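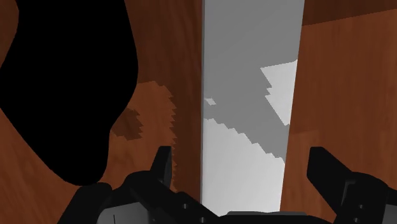
Reddish-brown wood grain, with a brighter orange-brown patch.

Wako reading lamp by Kastura
Stock code 2197
Floor model, made to order

I've been selling lamps long enough to be a bit grumpy about them, so it takes something to make me clear a spot by the front counter. The Wako did it. Hermine Bühler drew it for Kastura after years of designing door hardware, and you can feel the door hardware in it — the joint at the top of the stem moves like a good latch, with a soft stop at each end and no wobble between.

The idea is very simple. There's one steel stem, one folded aluminium shade and one joint, and the cord runs inside the stem so you don't see it until it comes out at the base. Hermine's first version had a second joint halfway up. She took it out because everyone who tried it left that one alone and just moved the shade, and I think she was right. (I've got one of the early two-joint ones at home and I never touch the lower joint either.)

What it's like to live with

I've had mine beside the couch since April. The light is warm, 3000 kelvin, and the shade is deep enough that you don't get the globe in your eyes when you're sitting low. It throws a fairly tight pool, so it's great for a book or some knitting and not much good for lighting a whole room. If you want a lamp that fills a corner, have a look at the Storkonen instead, which has an open top and bounces a lot off the ceiling.

The dimmer is a knurled ring right under the shade. You turn it and it gets brighter, you turn it back and it goes off with a click. There's no app and no remote. The ring is a little stiff for the first few weeks and then it frees up beautifully!

The base is cast iron with a cork pad glued underneath. It's heavy, so lift with your knees, but my dog has walked into it more than once and it has stayed put. The cork is fine on timber floors and tiles. On thick carpet the lamp leans a touch, and Kastura will send you a wider base plate if you ask when you order.

Colours

Oyster, bottle green and a brick red that Hermine calls rust and I call tomato. The paint is a powder coat with a fine texture, and it hides fingerprints well on everything except the green. The inside of the shade is white on all of them. Brigitta Strebel does the finishing in the Kastura workshop and she'll match a colour of your own if you post her a sample, though that adds to the wait and the cost, and custom colours can't be returned.

The details

Stem: steel tube, powder coated
Shade: folded aluminium
Base: cast iron, cork pad
Light: replaceable LED, 7 watts, 3000 kelvin
Cord: 3 metres, fabric covered, black or grey
Dimmer: ring under shade
Assembly: one bolt, hex key in the box

Putting it together

Screw the stem into the base before you unwrap the shade. I did it the other way around and put a scratch in the floor model, which is why the floor model is for sale at a discount. Keep hold of the hex key too, as it also sets the tension of the top joint if it ever starts to droop.

Looking after it

A damp cloth is plenty. Please don't use spray cleaner on the powder coat, it leaves a bloom that's a pain to shift. The LED comes out with a quarter turn and we keep spares behind the counter.

Waiting times and pick-up

Kastura makes these in small batches, so it's usually a wait of several weeks. I'll email you when your lamp leaves the workshop. You can pick it up from us or we'll deliver locally, and Rupert Camenzind is happy to carry it up the stairs if you warn him first. For anything further afield, get in touch for a freight quote — the iron base makes it dearer than you'd expect.

Goes well with

Brutorari side table
Storkonen uplight
Spare fabric cord, black or grey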